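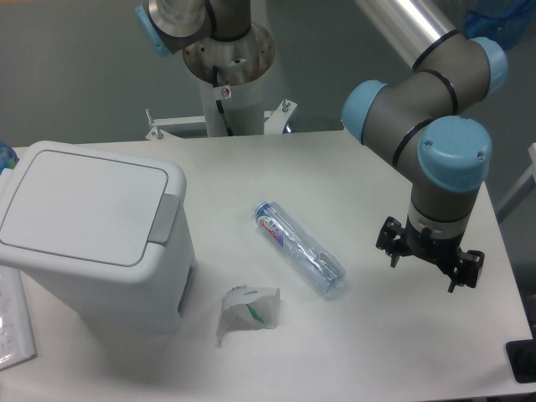

Small white bin with a flip lid, a water bottle and a crumpled paper.

Durkmont, June 16, 2022 — Hi, I'm Doina Matić, and I'm thrilled to say our Clear Tables drive is back in August!
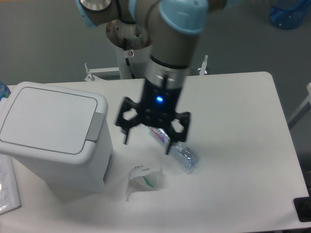

Crumpled paper and a clear packet waiting on the table.

We're handing out 300 tabletop bins this time (last year we managed 164 and ran out by lunch). Got a desk full of wrappers? Come get one!
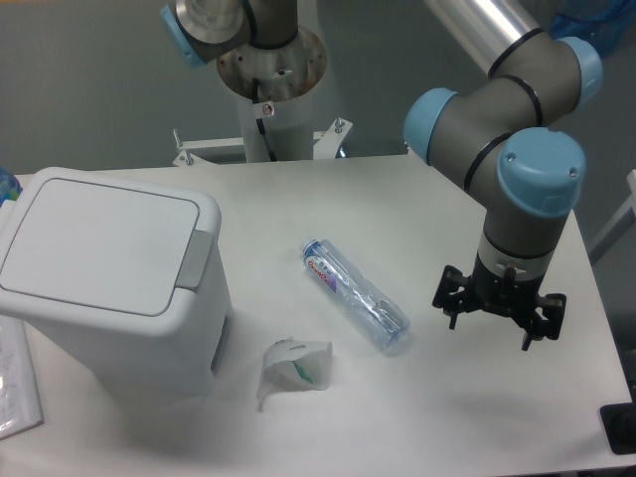
Bottle and paper beside the bin.

Pickup is at the Ramitz office, first come, first served.

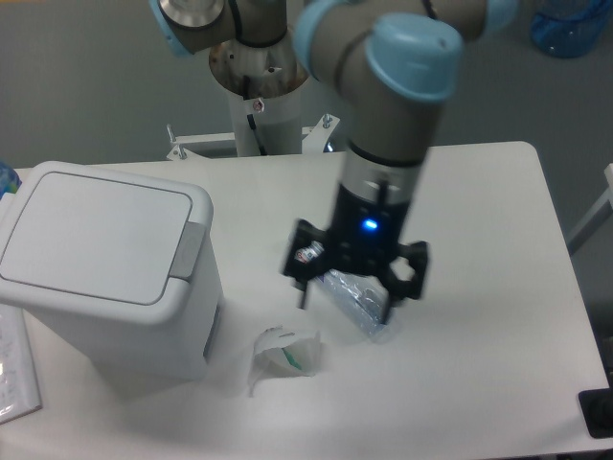 Bring a friend, or six — and ask for Samuele Valentini at the front desk.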